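Let the delivery robots fail in public

I love sidewalk robots. I've loved them since the first Gistus carrier trundled past me with somebody's soup inside, stopping dead every time a pigeon looked at it. So when I say the best thing to happen to the whole field this year was a robot that stopped working, please take it from a fan!

The fault is easy to tell. In February the Gistus fleet in Borkport got a software update, and on certain blocks the carriers began treating shadows as drop-offs. One would roll up to the dark patch beside a building, decide the ground ended there, and back away. Fair enough, a cautious robot is a good robot. But the update also shortened how far the carriers checked behind them before reversing, from 200 centimetres to 100, and one of them backed off the curb into the road. A van braked, the carrier lost a wheel, and the soup (I like to think it was soup) was a write-off. The driver was fine.

Gistus could have fixed it quietly. They put the whole thing on the web instead, logs and all, along with the simulated street they used to hunt the bug down. 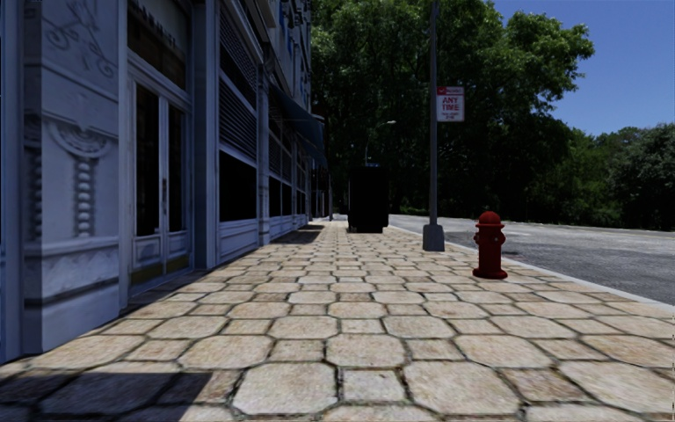
BORKPORT, 23 September 2026

I've spent far too many evenings with that release and I'm still finding things in it. The simulated block is a good one: irregular stone pavers with dark joints between them, a hydrant and a sign pole over by the curb, a tall black box standing out in the walkway, and a big shadow lying across the paving at the building side. Any of us would stroll through the shadow without a thought. The Gowda planner, the part that picks the path, refused it again and again in 1,000 test runs, and you can read every refusal.

My view is that this should be the rule for anyone who wants to run machines where people walk. Have a fault, publish it, and publish the test street too. Aviation people have shared their failures for generations and we all fly safer for it. Why should a robot on my sidewalk get more privacy than a jet?

The usual objection is that rivals will copy your work. Well, good! Ploltby runs carriers on the other side of the harbour, and within 2 weeks of the release their engineers had found a milder version of the same shadow problem in their own fleet. I would much rather they found it that way than by way of another van.

The other objection is that the public will panic, and I don't buy it. My neighbours read the report. They had smart questions, mostly about the reversing distance, and a couple of them now like the carriers more than they did before.

I do have one complaint. The release covers the shadow mistake beautifully and says very little about who signed off on shortening the rear check. A nervous robot is a nuisance, but a nervous robot that doesn't look behind itself can hurt someone, and that half of the story deserves the same daylight. I've written to ask for it and I'll post whatever comes back.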